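FOR IMMEDIATE RELEASE
Feb 27, 2023

Skakley Drops the Word "Lifetime" From Its Bags and Brings Out the Tandero Carry-On

Skakley, maker of travel and work bags, today announced the Tandero, a soft-sided wheeled carry-on, together with a new written repair promise that covers every bag the company sells. The promise runs for 15 years. It replaces the lifetime guarantee that has been printed on Skakley hang tags since the company's second season, and which the company now admits it never defined.

"Whose lifetime? We asked ourselves that in December and the room went quiet," said Grigoris Giannakopoulos, founder of Skakley. "The bag's lifetime is over when the bag breaks. So a lifetime guarantee can mean that we stand behind it until the moment you need us. I signed off on that tag. I don't like it much now."

Under the new terms, Skakley will repair zippers, handles, wheels, straps and seams on any bag bought from the company or from a shop that stocks it, at no charge for parts or labor. Owners pay shipping one way. Stains, burns, and cuts in the main fabric are not covered, and the tag says so in the same size type as the rest. Bags bought under the old guarantee keep whatever rights the old tag gave them, and their owners may use the new terms instead if they prefer.

What the Tandero is

The Tandero is a two-wheel bag with one main compartment, one outside pocket and a pull handle that locks at two heights. It comes in black, olive and a dull brick red. The shell is a nylon woven for Skakley by Moschos, the same mill that supplies the company's backpacks. It has no charging port, no scale in the handle and no tracking chip. Skakley did build a version with all three, under the working name Prorkero, and showed it to store buyers last year. Buyers liked it. The people who carried it for a season mostly stopped charging it by the third trip, and a dead battery is still a battery that has to be lifted into the overhead bin. The Prorkero will not be sold.

The company is aware that plain bags are in fashion and that leaving features out is now a sales pitch of its own. Readers may judge for themselves how much of this decision was principle and how much was the cost of the parts. By Skakley's own account it was some of each. 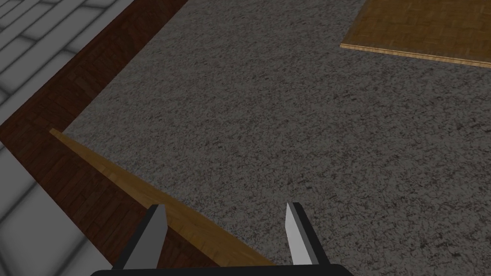 Wheels took up most of the design work, and they are where the company has the least patience with its own trade. Nearly every rolling bag on the market is called smooth, silent or gliding, and nearly every one is shown to buyers on a polished showroom floor. Travelers don't live on polished showroom floors. Gray speckled carpet running up against dark, reddish-brown parquet is a more honest test, with a soft surface that drags on a small wheel and a hard one that makes every loose bearing heard. The Tandero uses a wheel that is wider than the one on Skakley's earlier carry-on and set farther out from the body. It rolls well on hard floors, a little less well on thick pile, and it is not silent on either. The word "silent" does not appear on the packaging.

Early versions tipped over when the outside pocket was full and the handle was down. That has been reduced by moving the feet forward. It has not been cured. A Tandero with two hardcover books in the front pocket and nothing in the back will still fall on its face, and the care card tells owners to pack the heavy things low and toward the wheels.

What the testing does and does not show

Skakley ran its sample bags on a rolling drum for 720 hours before approving the wheel. The company is giving the figure because stores ask for it, and would like to add some caution. A drum turns at one speed and in one direction. It never drops a bag off a curb, and it doesn't leave one standing in slush outside a bus station. A wheel that survives the drum is a wheel that is good at surviving the drum. 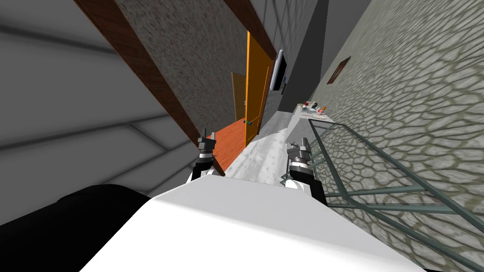
For that reason a second round was done with ordinary owners, who were lent the bag, used it as they liked and sent it back. The group numbered 200, all of them past customers, which means they were people already inclined to like Skakley bags. Their comments should be read in that light. The most common complaint was the handle, which rattled when fully raised. It has been changed. The next was the lining, a pale gray that showed every mark. It has been left alone, as a pale lining makes a dark sock easier to find, and the company accepts that some buyers will wish it had gone the other way.

Owners also asked for an expansion zipper. Skakley tried one and took it out again. Expanded bags tend to be too large for the cabin sizer at the gate, and the added zipper was the part that failed first on the drum.

No green claims this season

The hang tag on the Tandero carries no leaf, no recycled-content percentage and no statement about the planet. Moschos has offered Skakley a yarn made in part from recycled nylon, and the samples wore well. The paperwork behind the yarn covered the mill but stopped short of the place where the waste was gathered. Until it goes all the way back, Skakley will use the standard yarn and say nothing. The company notes that it used the phrase "earth-friendly" on a tote bag in an earlier catalog and can find no record of what it was based on.

Price and where to buy

The Tandero will sell for $300 in all three colors. There will be no launch price, no early-bird price and no crossed-out higher number beside the real one. Skakley has used crossed-out numbers in the past and has stopped. Stores set their own prices, and the company can't promise that every shop will show the same restraint.

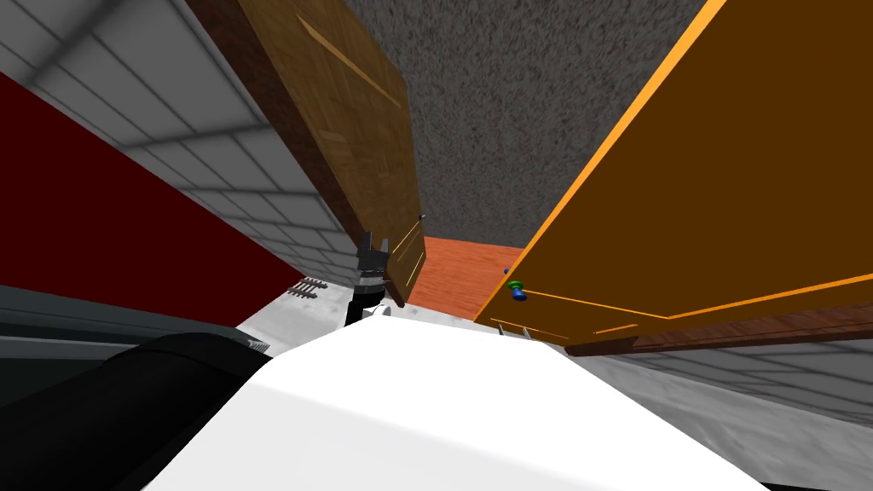 Geetha Thomas, reached for comment on an early copy of this announcement, was not won over. She said that a repair promise is only as good as the company's odds of being open to honor it, that three hundred dollars buys two cheaper bags with change left for lunch, and that she would "want to see the repair bench before I believed in it."

Skakley doesn't have a full answer to the first point. The company has set aside a stock of wheels, handle sets and zipper pulls for the Tandero, and it has put the sizes and part types on the care card so that any decent luggage or shoe repair shop can do the work if Skakley can't. The wheels come off with a common hex key. The handle comes out through the lining, behind a zipper, without cutting anything. An owner with a free evening and some nerve can do both jobs at the kitchen table, and doing so does not cancel the repair promise.

As to the second point, two cheaper bags may well be the better buy for a person who flies once a year. "If it's one trip to see your sister at the holidays, buy something at the discount store and put the rest toward the ticket," Giannakopoulos said. "I'd sooner lose that sale than get that bag back with an angry letter in it."

The repair bench can be seen by anyone who asks. It is at the back of the Skakley workshop and is open to visitors on weekday afternoons, by appointment. Turnaround at the moment is around three weeks — longer after the holidays, when everyone finds out at the same time what the baggage belt did to their zipper.

Availability

The Tandero ships this spring from Skakley and from stores that already carry the line. Stores wishing to return unsold stock with the old lifetime tag may ask for replacement tags instead. Review bags are available on loan to members of the press. They are not gifts, and Skakley asks for them back, scuffs and all.

About Skakley

Skakley designs and repairs bags for travel and work. It makes backpacks, totes, briefcases and now one wheeled carry-on.

Press contact: Skakley press desk. Requests for review loans, care cards and the full text of the repair terms are answered in the order they arrive.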